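Dondascombe Household Advice Service
Advice Sheet 357: Holding Small Work Steady on a Smooth Table
Revised 9/28/23

This sheet is intended for residents who carry out light repairs, model-making or craft work at home, and for those who set up tabletop activities for children. It replaces the earlier notes on tape and clamps, which should be discarded. Advice on power tools is given in a separate sheet and is not repeated.

Small objects tend to slide on a polished surface as soon as anything is pressed into them or pulled from them. A ring, a tray or a shape sorter will turn under the hand, and the natural response is to grip harder, which spoils both the work and the tabletop. Fixing the object down before beginning is usually a matter of a few minutes.

Preparing the surface

Clear the table completely. Wipe it with a soft cloth that has been wrung out in warm water with a drop of washing-up liquid, then with a second cloth and plain water, and dry it thoroughly. Wax polish and spray polish both prevent tape from holding. If the table has been polished within the past few days, a second wash may be required.

Glossy black surfaces show dust, fingerprints and fine scratches more readily than any other finish. They should be wiped with a clean cloth only, and objects should be lifted into position and never dragged. Residents who work regularly at such a table may prefer to keep a sheet of thin card under any item that has a rough base.

Antique and French-polished furniture should not be taped at all. The Service has received several enquiries concerning a dining table of 1931 from which the finish had come away in strips, and there is no home remedy for this. Use a board laid over a blanket.

Choosing a tape

Masking tape is suitable for most short tasks. It tears by hand, follows a gentle curve and can be lifted without much residue if it is removed the same day. The wide kind holds better than two narrow strips laid side by side.

Parcel tape holds firmly but leaves adhesive behind and may lift varnish. It is not recommended for furniture.

Double-sided tape may be used beneath a flat base where nothing must show at the edges. Press the object down evenly and allow it to stand for 10 minutes before use.

Old rolls should be tested first. Tape that has yellowed or split along its edge has generally been kept near a radiator or in sunlight, and should be kept for labelling jars and boxes.

Fixing a round object

Round items are more troublesome than square ones, as there is no straight edge for the tape to meet. The following method is advised.

Place the object where it will be used and check that it can be reached comfortably from the working side. Lay one wide strip across the front edge, with part of the strip on the rim and part on the table. Press it down into the angle where the two meet, using a fingertip or the back of a spoon. Fix the opposite side in the same manner, and add a shorter piece at either side if the object still turns.

Test by pushing gently from each direction in turn. Tape which stands away from the surface is doing little work and should be pressed flat or replaced. Keep tape clear of any opening into which pieces are to be placed.

Boards and sorters with cut-out shapes

Openings should be inspected before use. Torn paper, packing or old tape inside an opening will stop a piece from dropping through and is easily overlooked. Remove it with tweezers or a wooden cocktail stick. Metal blades should not be used, as they mark the edges.

A shiny plate can be difficult to see under a ceiling light, particularly for older residents. Move the lamp to one side, or turn the work slightly, until the glare no longer falls across the openings.

Leads and cables

Cables should be brought in from the far side of the table and led around the working area. Where a lead must cross the surface, hold it down at two points with small pieces of masking tape and leave a little slack between them. A lead must not be pulled tight over the edge of the table, nor left hanging where a child or a pet may catch it.

Removing the tape

Lift one corner and draw the tape back slowly over itself, keeping it low and close to the surface. If it resists, warm it for a few seconds with a hairdryer on the lowest setting. Any adhesive left on plastic or metal may be rubbed away with a little cooking oil on kitchen paper, followed by warm soapy water. Test the oil first on a part that does not show. It should not be used on bare wood.

Borrowing equipment

Small clamps, non-slip mats and wooden bench boards may be borrowed from the Voltavura Road tool library for up to two weeks. A household reference number is required. Boards must be returned free of tape. Endero non-slip matting is also sold by the metre at the front desk and may be cut to size on request.

Residents wishing to receive this sheet in large print should ask for form 2541. The companion sheet on glues and fillers, prepared with the Schumacher Workshop, is available from the same desk.

Questions concerning damaged furniture should be made in writing, stating the type of finish, if known, and the tape that was used. Please do not attempt any further cleaning until a reply has been received.

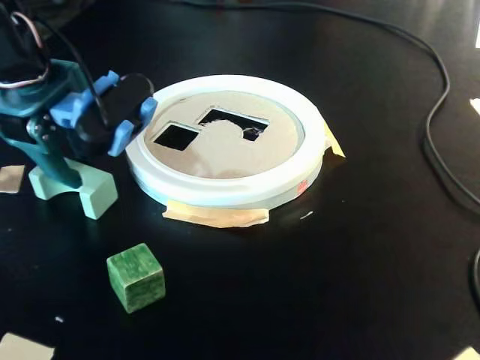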